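2024-05-15, Zukdale, crate cell

Fault 142 again. For anyone who hasn't had the pleasure, 142 is "joint position disagreement": the motor side of the joint and the output side have different opinions on where the arm is, and the controller downs tools until they make up. Lellia has now thrown it on six runs, always on the crate task, always with the elbow nearly straight. Olivia has never thrown it and has been running the same code all week, so I can't blame the code, much as I'd like to.

Did the usual first. Power off at the isolator, wait, power on, home all joints. Homing passed, as it always does. I no longer take any comfort from homing.

Then went over the covers looking for a knock. There's wear on the frosted cap, light scratches and a few scuff lines, nothing that goes through. No crack I could find with a fingernail. I'm noting it so that next time somebody swears it's new, we can look it up.

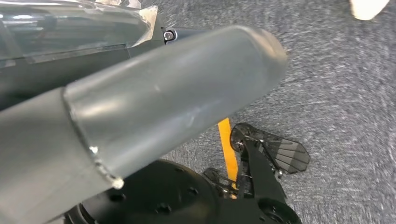 *Arm cap, scuffs across the middle.*

Backlash test next, with drives off and the brake released by hand. Felt play at the elbow but couldn't put a figure on it, the dial gauge having gone wherever the dial gauge goes. Clamped a steel rule to the bench instead and got roughly 3 mm at the wrist. Mofokeng's service sheet wants less than half of that. I did it again in the hope of a better answer and got the same one.

Now the part that matters more. On the last run before lunch the arm tripped mid-reach and did NOT hold. It should stop, clamp the brake and stay there. It stopped, thought about it, and sagged until the brake finally bit. No load in the hand, no one inside the tape. I would still like everybody to picture that happening over a foot.

So, until further notice:

- Lellia runs at reduced speed only, no payload.
- Nobody steps into a marked square with the drives live. "Just moving a crate" counts as stepping in.
- E-stop in someone's hand, and that someone is doing nothing else.
- Log every 142 with the joint angles. "It did it again" is not a joint angle.
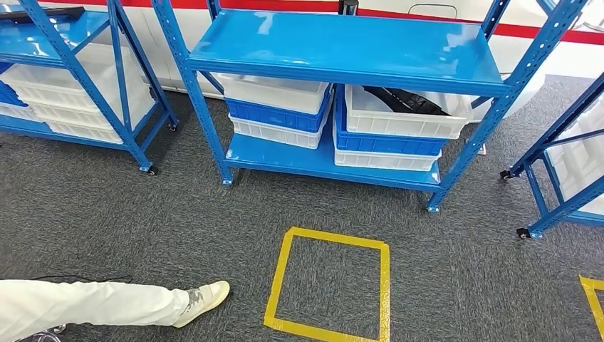

*Crate racks, with the taped square in front.*

Pulled the logs after lunch. The brake command goes out on time. The brake current drops on time. The elbow then carries on moving for 49 ms longer than it did in the September acceptance test. So the controller is behaving and the brake is slow, or weak, or both. I had spent most of the morning rewriting the trip handler. It is now a very nice trip handler.

Looked for a pattern in the poses as well. Low reaches under an overhang come out worst: the elbow opens right up, the hand has to turn over to get its fingers in, and the cable bundle has the least slack it ever gets. I wondered whether the bundle was tugging on the output encoder connector and causing the disagreement by itself.

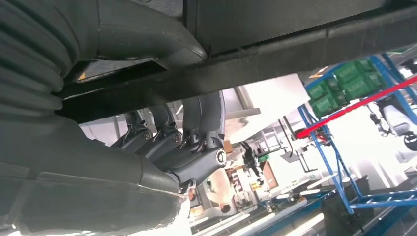
Wiggled the connector with the encoder trace up on the laptop. Clean. Wiggled it harder than I'd admit to Mofokeng. Still clean. That leaves the coupling between gearbox and output, which would explain the play and the 142 together, but doesn't explain the sag. Two faults, then, unless the coupling is shedding something into the brake. Not a cheerful thought, but it would be tidy.

Last job was a slow sweep at reduced speed, arm out low over the carpet, stopping at set angles and tripping it on purpose at each. Held every time with the elbow well bent. Crept at the two straightest angles. Repeatable, at least, and I haven't been able to say that since this started.

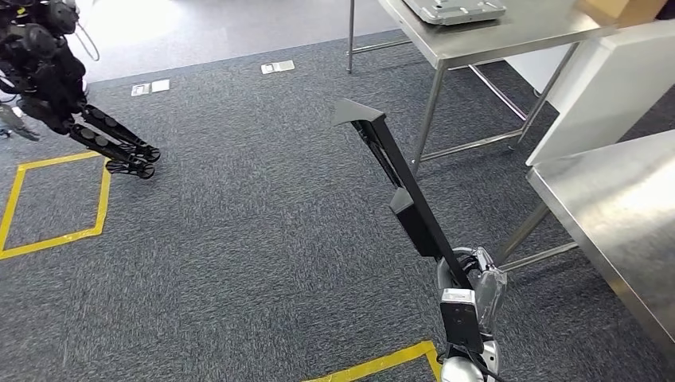

Wayne Sedgwick reckons I'm being too kind to the brake. His view is that a brake that creeps at any angle has failed at all of them, that reduced speed does nothing for an arm falling under its own weight, and that the list above should have one line on it: drives off.

He's right. List above is superseded. Lellia is off at the isolator, tag on, key in the drawer with the spare fuses. Olivia gets the crate task, with the same trip test done on her elbow before she goes anywhere near it.

Still to do:

- [ ] Send traces and play measurement to Mofokeng, ask for brake AND coupling
- [ ] Trip test on Olivia, bent and straight
- [ ] Get the new trip handler reviewed, as it exists
- [ ] Find the dial gauge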